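Brirnum Community Help > Simulation and Learning > Evaluation Methods

Reporting a grasp result when the success rates with and without clutter are nearly equal

Posted by Morag Gillies, July 30, 2020

I am preparing a short methods report for our laboratory and would appreciate guidance from members who have published simulation results of this type.

Our group is evaluating a grasp selection policy on kitchen utensils. The policy receives the view from a camera near the gripper, together with the name of the utensil to be picked up, and it returns an approach direction and a closing width. All training and testing are carried out in the Trivonard simulator. We compare two conditions. In the first, the target utensil lies by itself on the countertop. In the second, which we call the crowded condition, other utensils and at least one large object are placed close to the target, and parts of some items may be hidden.

We ran 500 trials in each condition. The policy succeeded in 78 percent of the trials with a single utensil and in 77 percent of the crowded trials. A trial is scored as a success when the correct utensil is lifted clear of the counter and is still held at the end of the lift.
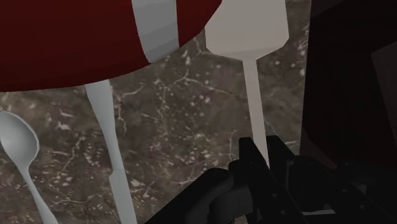
Crowded condition, target: spatula. The gripper fingers are on either side of the spatula handle.

My supervisor would like the report to state that clutter has no effect on the policy. I am reluctant to write this. The two figures are close, but I do not believe that a small difference permits so broad a statement. I also have a concern about the crowded layouts themselves. In many of them, as in the view given here, the large object covers the upper end of a neighboring utensil while the handle of the target remains open to the gripper. It may be that our layouts crowd the parts of the utensils that the policy does not need.

I would be grateful for advice on the following points.

Is there an accepted wording for a result of this kind?

Should the crowded trials be divided further, and if so, by what measure?

The simulator renders the utensils with simple, flat shading. Is it necessary to discuss this in the report, given that we make no claim about physical hardware?

The trials were run with 4 random seeds, divided evenly. The same seeds were used in both conditions, so each crowded trial has a matching trial in which the target has the same position and orientation. I can supply the trial log format if it would be of use.

Fraser MacRitchie

Your reluctance is justified. A difference of one percentage point does not show that clutter has no effect. It shows that, for the layouts you tested, you did not find a large one. The report should give both rates, the number of trials, and an interval for the difference between them. Readers can then judge how large an effect remains possible.

Because your trials are matched, you should make use of the matching. Please do not treat the two sets as independent samples. For each pair, record whether the policy succeeded in both conditions, in neither, only with the single utensil, or only with the crowded layout. The last two groups carry most of the information. Two conditions may have nearly the same overall rate while failing on quite different trials, and if that has happened, clutter certainly does have an effect on the policy. It simply does not appear in the total.

I would suggest wording along these lines: "Across the layouts tested, the success rate in the crowded condition was close to the rate with a single utensil. The layouts seldom placed an obstacle over the handle of the target." The second sentence must of course be checked against your logs before it is used. If it is true, it belongs beside the result and should not be left to a limitations section at the end.

On your second point, yes, the crowded trials should be divided. A count of the objects on the counter is the usual choice and, in my opinion, a poor one. Five utensils at the far side of the counter make no difficulty for the gripper, and one placed against the target handle may make a great deal. We have used two measures in our own work at Rankin:

Free space on each side of the target handle, taken at the height where the fingers close.

The fraction of the target that is visible from the camera at the moment the policy is called.

The two should be kept apart. The first concerns whether the fingers can get in. The second concerns whether the policy can recognize what it has been asked to pick up. In your view the spatula handle has open marble to its left, and a neighboring handle lies further over with its upper end hidden under the red object. That layout would be a harder test if the hidden one were the target, because its head cannot be seen and the policy would have only a pale handle to go on. I would run the same layout again with each utensil named as the target in turn. It costs very little in simulation, and it holds everything else fixed.

You should also report wrong-object lifts as a separate line. Your scoring rule counts them as failures, which is correct, but a dropped spatula and a firmly held spoon are different faults and call for different remedies.

jurkville_sim

Agree with the above on the wording. We had a similar table sent back by reviewers in November and the only thing they wanted was the interval.

One thing to check is the order in which the simulator places objects. In the version we use, the target is placed first and anything that collides with it is moved or thrown out. If yours works the same way, your crowded scenes are being made easier without your knowledge. Look for rejected placements in the log. I do not know which setting controls this in the current release.

As for the seeds, report the rate for each one. With so few of them a single odd seed can move the average.

Trivonard Support Desk

The placement behavior described in the previous reply is correct for the default configuration. Objects are placed in the order in which they are listed in the layout file, and a placement that results in contact with an earlier object is discarded and drawn again. To avoid favoring the target, the list order may be shuffled for each trial. Please note that shuffling will change the target position for a given seed, so existing matched pairs will no longer correspond. Both conditions would need to be run again from the shuffled layout files, with the surrounding objects removed for the single-utensil trials.

With regard to rendering, we recommend a brief statement in the methods section. The policy takes an image as its input, and surface appearance is therefore part of the test even where no claim is made about hardware. Several of the stock utensils have similar pale finishes. The statement should identify the material set used and should say whether colors and countertop textures were varied between trials. If they were held constant, the result applies to that appearance only.

Questions about the layout file format should be posted under Configuration.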